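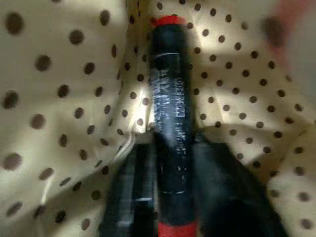
Ukcombe Hall kitchen and laundry room, monthly walk-round
Checked by Shobha Devadiga, Mon 7 September

1. Fire blanket on its hook, tabs hanging free. PASS. The wall sign says "inspected regularly". By whom, it doesn't say.

2. Extinguisher gauge in the green. PASS, if you believe the gauge. Service label runs out in December.

3. Back door opens from inside without a key. FAIL. Opens with a shoulder. I was told in spring that it had been planed. I saw no shavings and I see no difference.

4. Hot tap, sluice sink. 66 degrees on my thermometer, 50 on the dial. One of them is wrong — I'd put up a scald notice until we know which.

5. Tea towels and cloths. Not to be dried over the cooker. Fray, holes and loose threads to be noted.
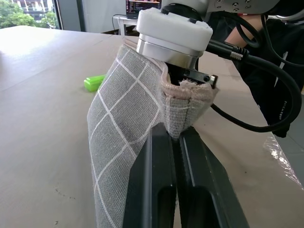 Item 5: grey check towel, stray threads along the hem.

COMMENT. Usable. The "lint-free" claim on the supplier's list I will leave to others.

6. Dryer filter cleared. PASS today. The log shows a tick for every week, all in the same pen.

7. Socket by the urn. FAIL. Cracked plate, reported as job 678, marked closed. It is still cracked.

8. First aid box. Nine plasters, no eyewash.

Next check: Henok Beyene.

3 comments

Lizeth Espinoza: Door was planed, I held it. It swells when it rains.

Chaltu Birhane: Which thermometer did you use for the tap? The old one reads high.

Shobha Devadiga: The new one, Chaltu. And it hadn't rained, Lizeth.

Shared 9 times

Contact the hall office | © Ukcombe Hall | Back to top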